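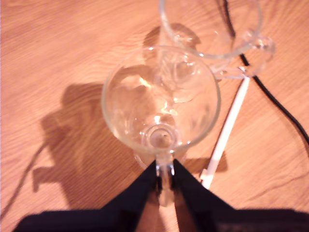

Clavham Match Reports

Text of 310 match reports from the Clavham amateur football league, typed up from the club newsletters. Lamisi Quaye and Gerardo Morelli did the typing. Dragica Kos checked team names and scores against the league's record book.

Contents

reports.csv — one row per match: home team, away team, score, season, text
players.csv — player names as printed, with known spelling variants
notes.txt — corrections, newest first

Known problems

62 reports have no scorers listed. Ollemham changed its name twice, and we use the last one throughout. Replays are marked R in the season column. Abandoned games have a blank score, so don't read blanks as 0-0. The name Đorđević was often printed without its accents; the variants are in players.csv.

Files are UTF-8. Older spreadsheet programs may need to be told this when opening them.

Use

Free for any purpose with credit to the Clavham project. Send corrections to Snežana Bošković with the row number and newsletter page. The next update is planned for November.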